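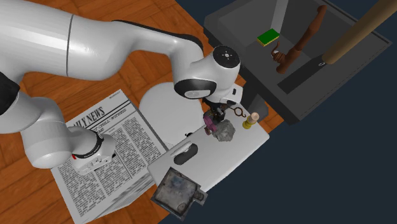

Ice-out on Darkitmont Pond: what the records can and can't tell us

Speaker notes, Trinidad Requena
Talk for the lake association, 27th February

Opening

Thank them for coming out. Ask who has already guessed an ice-out date this year. Ask who has guessed right two years running. Wait for the laughs, then ask how they knew the ice was out.

That last question is my whole talk.

The old notebook

We have 98 years of dates in the Grarnham notebook. People quote it as if it were one long record. I don't think it is. The early dates mark the day a boat could get from the landing to the north cove. Later ones mark the day the last sheet broke up as seen from the road, and the road was moved. At least two keepers wrote down the date at the end of the week and worked backward.

So when somebody says the ice leaves nine days earlier than it used to, ask which "leaves" they mean. I believe spring is coming sooner here. The maples and the wood frogs say so too. I just won't sign my name to nine.

The snow problem

Folks expect a cold winter to give thick ice. Snow gets in the way. A foot of it in December is a blanket, and the ice under it grows slowly. Then the weight pushes the sheet down, water comes up through the cracks, and you get gray slush that freezes into weak white ice. I've drilled holes 400 feet apart and got four inches in one and eleven in the other.

(Pause here. Somebody will want to talk about their truck.)

The loons

The claim I hear most is that loons "know" when the ice is going. What I've seen is loons flying over, finding it shut, and going back to the river. They check. Some years they check for a week. If you only notice the bird that lands, she looks like a prophet.

Same goes for woolly bear caterpillars. I looked at plenty of them one fall and could have picked any winter I wanted.

Elevation

Sestik Pond sits at 1087 feet, Darkitmont at 855. Ours usually opens first, but not always. Laizer Brook runs in at our south end and opens a dark patch there early, and I suspect that patch has fooled a few keepers.

What I'd like us to do

Pick one spot to stand. Pick one rule and write it inside the cover. Mine would be no ice visible from the town landing, at noon. Write the date the same day. If you missed it, write "missed."

Leave the old dates alone. Don't fix them.

Questions

If asked about July water temperatures: different notebook, and I trust it even less.
If asked for my guess this year: decline. If pushed, second half of April.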